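Repair or replace? Old office desktops
Print this thread | E-mail to a friend

cosimo_t
Braltik wants 89 to look at a dead desktop, and the fee doesn't go toward the repair. I can get a whole used one for that. Am I being cheap or sensible?
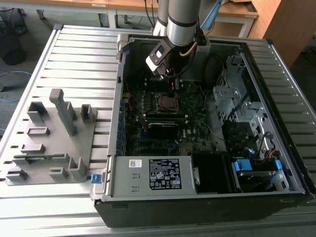 ridwan_g
Cheap, but I support it. The 89 pays for someone to know where to look, and in April I spent 3 evenings learning I didn't. Get the side panel off and lay the tower down, same as the Dell board up there with no cooler on its socket, and check the dull stuff before you shop. Mine was the power supply.

mirko.db
Disagree. Your evenings are worth something — well, maybe not yours. Buy the used one.

cosimo_t
Used from where? Finirari gives you 5 days to return it, and I take longer than that to open the box.

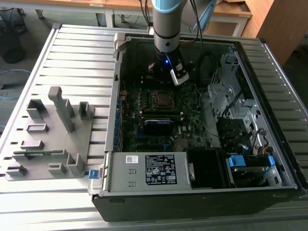

Védís reckons the fee is fair if they write down what they found, and that a shop that won't do so isn't worth 5, let alone 89.

mirko.db
Fine. Ask for it in writing, then buy the used one.

Print this thread | E-mail to a friend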